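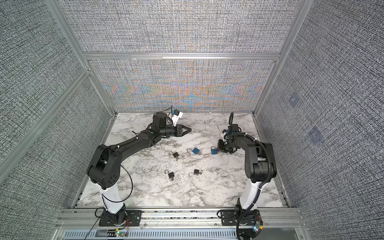

*Kleine Vorhängeschlösser in Schwarz und Blau, über die marmorierte Platte verteilt.*

# Kleine Vorhängeschlösser prüfen, reinigen und ordnen

Ich habe mir diese Arbeitsweise angewöhnt, nachdem ich eine ganze Schachtel mit Schlössern übernommen habe, 43 Stück, und zu den meisten war kein Schlüssel zugeordnet. Die Anleitung ist für einfache Schlösser mit Schlüssel gedacht, wie man sie für Spind, Koffer, Briefkasten oder Werkzeugkiste verwendet. Für Zahlenschlösser gilt nur der Teil mit dem Bügel.

## Was man braucht

- ein trockenes, fusselfreies Tuch
- einen kleinen Pinsel oder eine alte Zahnbürste
- Graphitpulver oder ein Pflegespray für Schließzylinder
- Papieranhänger mit Faden und einen wasserfesten Stift
- eine flache Schale für die Schlüssel
- ein Heft, in dem man die Nummern notiert

Normales Speiseöl bitte nicht verwenden. Es wird mit der Zeit klebrig und sammelt den Staub im Zylinder.

## Der Arbeitsplatz

Eine helle, glatte Fläche ist für diese Arbeit angenehm. Man findet darauf eine kleine Feder oder einen heruntergefallenen Schlüssel viel schneller als auf dunklem Holz. Eine kräftige Maserung stört beim Suchen ein wenig, deshalb lege ich für das Reinigen ein einfarbiges Tuch unter. Wenn der Platz an den Seiten eine Wand oder einen Rand hat, rollt auch nichts weg.

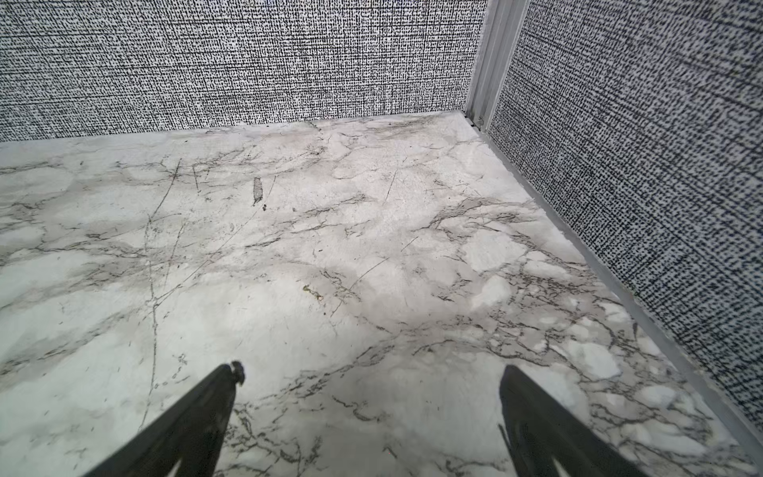 *Helle Platte mit grauen Adern, hinten und rechts die schwarz-weiß gemusterten Wände.*

## Schritt für Schritt

1. **Schlösser auslegen.** Alle Schlösser kommen aus der Schachtel und bekommen genug Abstand zueinander. Wer sie übereinander liegen lässt, verkratzt die Lackierung und nimmt leicht zweimal dasselbe in die Hand.

2. **Schlüssel zuordnen.** Zuerst schaue ich auf die eingeprägte Nummer. Bei mir hatten ein Schlüssel und ein Schloss beide die 3494, das war der einfachste Fall. Fehlt eine Nummer, probiert man die Schlüssel der Reihe nach, aber immer ohne Kraft. Ein Schlüssel, der sich nur halb hineinschieben lässt, ist der falsche.

3. **Sofort beschriften.** Sobald ein Paar gefunden ist, binde ich an den Schlüssel einen Anhänger. Man denkt immer, man merkt es sich bis zum Ende – ich merke es mir nicht.

4. **Trocken reinigen.** Das Gehäuse mit dem Tuch abwischen, danach mit dem Pinsel um das Schlüsselloch und in die Öffnung gehen, in die der Bügel einrastet. Das Schloss dabei mit der Öffnung nach unten halten, damit der Schmutz herausfällt.
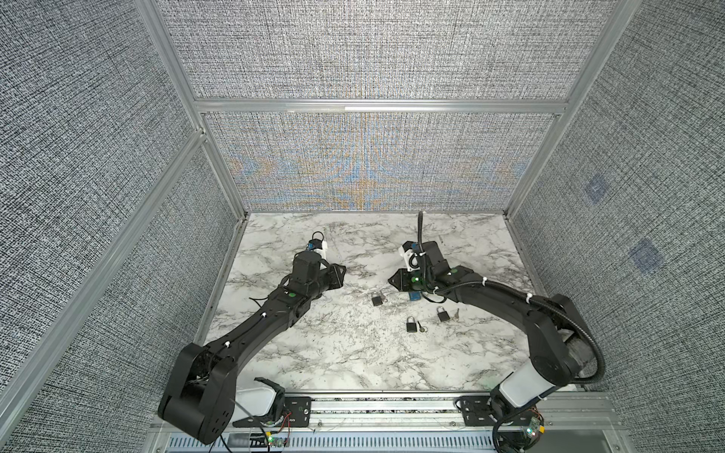 ## Den Bügel prüfen

Für die Prüfung nimmt man am besten immer nur ein Schloss zur Hand. Den Bügel öffnen und vorsichtig hin und her drehen. Er soll sich gleichmäßig bewegen und darf ein kleines Spiel haben. Dann schließt man ihn langsam und hört auf das Klicken. Danach einmal fest am Bügel ziehen. Wenn er dabei herausspringt, hält die Sperre nicht mehr, und das Schloss gehört zum Altmetall.

Diese Probe wiederhole ich 4-mal. Ein Schloss, das beim ersten Mal gut schließt und beim dritten Mal nicht, ist mir schon mehrmals begegnet.

Wichtig: Den Bügel erst dann zudrücken, wenn der passende Schlüssel gefunden ist. Bis dahin bleibt jedes offene Schloss offen.
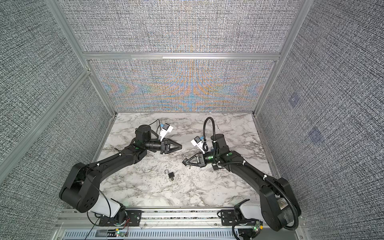
*Das schwarze Schloss mit geöffnetem Bügel. So lasse ich ein Schloss liegen, bis der Schlüssel feststeht.*

## Schmieren

Eine sehr kleine Menge Graphit in das Schlüsselloch geben, den Schlüssel einstecken und einige Male drehen. Herausziehen, abwischen, noch einmal drehen. Bei Pflegespray reicht ein kurzer Stoß. Was herausläuft, sofort mit dem Tuch wegnehmen, sonst hat man es später an den Fingern und an der Kleidung.

Graphit und Spray mischt man nicht im gleichen Zylinder. Es entsteht eine graue Paste, die man nur schwer wieder herausbekommt.

## Aufbewahren

Ich sortiere nach Gehäusefarbe und danach nach Größe. Die Schlüssel liegen getrennt von den Schlössern, und im Heft steht zu jedem Paar die Nummer und der Ort, wo das Schloss benutzt wird. Farzad Zarei hat mir geraten, den Zweitschlüssel in einem anderen Raum aufzubewahren, und das mache ich seitdem so.

Schlösser, die draußen hängen, hole ich im Oktober einmal herein und wiederhole das Reinigen und Schmieren, bevor der Frost kommt.

*Golshifteh Karimi, 1. September*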